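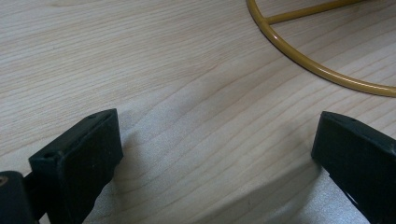

About Trasturo

Trasturo is a small company which makes one product, the Pilterik hand gripper kit. We started in August with two people and a rented workshop. Samira Obeidat designs the fingers and the pads. Hayley Crabtree takes care of orders, repairs and the letters from customers.

The kit comes assembled. You hold it in the hand, you close the two black fingers on a thing, and the camera records how you did it. Our customers use these recordings for teaching their robot arms. Thin things, for example wire, are the most difficult to pick up from a flat table, and we have spent many evenings on this question.

Each kit is checked by us with 200 closings before it leaves the workshop. Spare pads are sold in sets of 6. If a finger breaks in the first year, we send a new one and you do not need to return the old one.

We also rent the kit by the month. Please write to Hayley and tell her what kind of objects you want to handle.

451 shares
6 comments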